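The cup problem, or how I spent most of March in a kitchen that doesn't exist

So I joined the robotics club. I know, I know, I said I was going to have a calm semester.

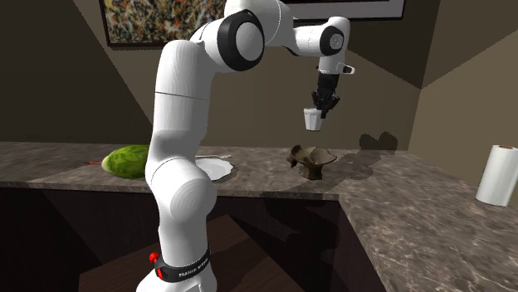
Our club is called Rustura (don't ask me, the name is older than anybody in it) and this spring we're working on a kitchen challenge, all in simulation. You get an arm, a counter with a bunch of stuff on it, and a job to do. My team's job is the paper cup. Pick it up by the rim, carry it, put it down again standing up. My three-year-old niece can do this. I have now written two different versions of code that can't!

The first version treated the cup like a block. It went straight down, closed the fingers and hoped for the best, and in the simulator "the best" meant the cup shot sideways across the marble like a hockey puck. I laughed the first time. By the tenth time I was eating dry cereal out of the box and reading forum posts about friction settings.

Zulmira Meireles, who runs our section, looked at my code for maybe a minute and asked why I was closing the gripper at full speed. I didn't have an answer. I'd copied that line from the tutorial in week one and never looked at it again. Slowing it down got me from almost nothing to 3 good grabs in a row, and I texted my mom about it (she sent back a thumbs up and a question about laundry).

The part I'm stuck on now is the carrying. The way we're scored, you run 100 trials with the cup starting in a slightly different spot each time, and you lose points if you bump anything else on the counter. The bowl with the stem is my enemy. It's tall, the edge is all wavy, and my path planner seems to think it's a lot shorter than it is. Last night I finally got the arm to lift first and swing second, so the cup goes over the top, and I watched it do that way more times than I needed to.

The other teams are named Irell and Gola, and Irell is scary good. They've got the lettuce. They wrote their own logging tool and it tells them exactly which step failed, while I've been writing notes on the back of a syllabus. I asked if we could borrow it and they said sure, which was really nice of them, and then I opened it and the main file is 734 lines with hardly a comment in it. So that's my reading for the weekend.

Next up is the put-down. Right now I let go a little too high and the cup tips over more often than I'd like. Zulmira wants me to check the wrist angle before I touch anything else, so I'm starting there tonight after dinner.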